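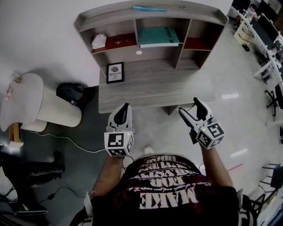

October 2018 — equipment planning, handheld grippers

Spent most of the afternoon on the shopping list for the next round and I'm more keen on it now than when I started. The handhelds have won me over. Pick up the pair, walk to the desk, start tidying the hutch — a new person can be going before the kettle boils, and we don't tie up the arm at all while they do it.

Where the money stands: 1576 left in the small equipment line after the Raltex invoice cleared. Has to last until the new budget year, so no surprises please.

What I'd like to buy, in order:

Second pair of grippers. Shevchuk will sell us the bodies without the marker cubes, and we can print and mount our own cubes in-house. That's a real saving and I'd enjoy doing it. The catch is that our cubes need to come out the same size every time, or the calibration goes sideways. I'll print a test batch first and measure them before we commit to anything.

Spare finger sets. 40 a set from Ulwood, and they're the bit that wears. Want 2 sets on the shelf at all times. At the moment we have none, and if a finger splits halfway through a session that's the day gone.

Cables. The thin ones are lovely and light on the wrist but they wander all over the floor. Priced longer ones with a right-angle plug, plus some clips to run them up the back of the operator's shirt. Cheap enough to go on the same order. Must check the plug clears the housing when the jaw is fully open.

Props. The hutch desk has been terrific value. The shelves are lined in red, there are compartments to reach into, and the little NATURE picture leaning at the back makes people work around something. I've put down 200 for more furniture and bits from the second-hand place on Broken Street. A chest of drawers would be my first pick, then a low bookcase. Drawers are the thing we keep getting asked for!

Left off the list for now: a second arm. I got the brochure out again (I know) and the numbers are nowhere near. Better to fill the queue with good handheld sessions and go into next year's request with something to show. I've started a draft of that request in the shared folder, please scribble on it.

Still to sort out:
— Does the Shevchuk price include freight? The quote doesn't say.
— Storage. Two pairs won't fit in the grey case. Wall hooks near the monitors, maybe, with a labelled spot for each hand so lefts and rights don't get mixed.
— Charging or mains for the second pair. I'd lean towards mains, but then we need another power board on that side.
— Floor space. If the chest of drawers comes in, the office chairs have to shift further along the long desk. Measure before buying, and measure the door as well.

Tried the sums with everything on and it fits if freight is reasonable. If it isn't, the furniture drops to just the drawers and the clips wait.

Next: email Shevchuk about freight, start the cube test print tonight, ask Ulwood how long the finger sets take to arrive.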